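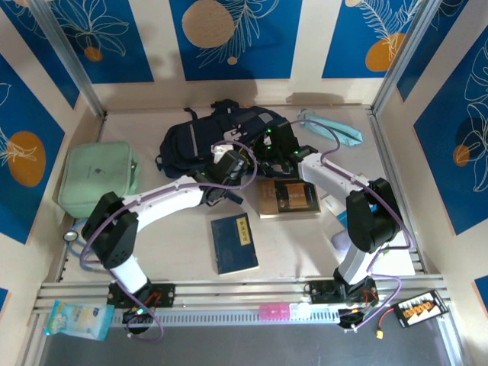
Home Threads Replies Saved About

Catarina Macedo
May 5, 2024

1/ ok typing this fast between two meetings. Campus flood planning. Subject: who counts as "the campus" when the water comes up. Long one, mute me if you need to

2/ Background for new people. I do resilience stuff at a small college in Kevville. River on one side, state road on the other. One bridge. You see the problem

3/ In March the Sirska went over its bank for the first time since I've worked here. Not a huge flood. Didn't make the news past the county line. Power out 18 hours in the lower half of campus, road closed longer

4/ Our plan said: send students home. That was the plan. One line, more or less. "Non-essential residents return to home address"

5/ 366 students were in the residence halls that weekend. It was break. The plan assumed the halls would be close to empty over break. Whoever wrote that never worked a break

6/ Who stays over break: international students. Kids out of foster care. Athletes. Nursing students w/ hospital shifts. People whose home address is a place they don't want to go back to

7/ So "return to home address" is useless for exactly the people who were in the building. I'd read that line maybe ten times and signed off on it. Me. My initials are on the page

8/ Dining was closed for break too btw. Vending machines need power. Think about that for a second

9/ What worked: Meesuk. If you don't know it, it's the Thai place up the hill on Lemine Street. Tassanee Yimyam has a gas range and a big heart and she started sending rice up to the gym before anybody from the college called her

10/ 494 meals over the whole thing. I know the number bc she wrote it on the invoice I had to beg her to send. She didn't want to send one

11/ And I'm grateful, but I don't want a plan that runs on Tassanee being nice. She had her own basement to pump out!!

12/ So now we're doing a standing agreement. Written, with a rate, paid in 2 weeks. Same deal offered to the laundromat and the church with the generator. Purchasing hates it. Purchasing can come to the next meeting

13/ Other thing. The alert texts. Went to the phone number on file, which for lots of first years is a parent's number. So a mom three states away is getting DO NOT USE NORTH STAIRS in the middle of the night and her kid is asleep

14/ Nantana Rattanakul (junior, RA in the lower hall) went door to door with a flashlight. Whole hall. Then did the floor above bc their RA was away. She's paid for 12 hrs a week and I want that on the record somewhere so here it is

15/ asked her what she'd have wanted. I expected radios or somthing. She said a printed list of who was staying. Paper. That's it

16/ We have that list. Housing has it. It lives on a server in the basement of the admin building. Guess which building lost power

17/ So: paper copy, sealed, in each hall desk, replaced at the start of every break. Privacy office had questions, fair ones, we worked through them. Shredded after. Cost is basically an envelope

18/ Meanwhile the thing with actual money behind it is a new flood wall by the science building. Fine. I like walls. The science building was dry the whole time tho

19/ Leopold Zürcher (geology, taught here forever) has been saying for years the low spot is the culvert behind the lower hall. He brings the same map to every meeting. The water came in right at the culvert. I owe him a coffee and probably an apology

20/ Put the map in the plan now. Page one. The county has asked for a copy as well

21/ Question I keep getting from people at other schools is "do you have a template." Kind of? I'll share the outline when its cleaned up. But please go find out who's in your halls over break before you download anything of mine

22/ Also talk to night staff. Custodial knew the north stairs flood. Had known for ages. Wasn't written anywhere bc the planning meetings are at 10 am and they get off at 6

23/ we moved one meeting to 5:15 in the morning. I brought donuts. Got more out of that hour than the whole fall semester

24/ Not solved: where do people sleep if the gym goes too. The high school gym is across the bridge. The bridge is the bridge. No answer yet, if you've done this w/ one road in pls tell me

25/ Also not solved, pets. There were cats. There are not supposed to be cats

26/ ok meeting. Will answer stuff tonite

Replies

Rami Nasrallah: We're one road in too, smaller school. We ended up with an agreement with two farms on our side of the river for barn space and cots. Never had to use it. Will send you the wording.

Catarina Macedo: @Rami yes please!! barns hadn't even crossed my mind

hillside_ra: number 13 happened at my school during a gas leak. my dad called ME to tell me to evacuate

Leopold Zürcher: Two coffees. The map has been revised, please use the newer one.

pdx_planner: How did you handle the paper list for students who don't want to be listed?

Catarina Macedo: @pdx_planner they can opt out of the name, room still gets marked occupied. so somebody knocks either way

bk_marsh: the cats need a plan too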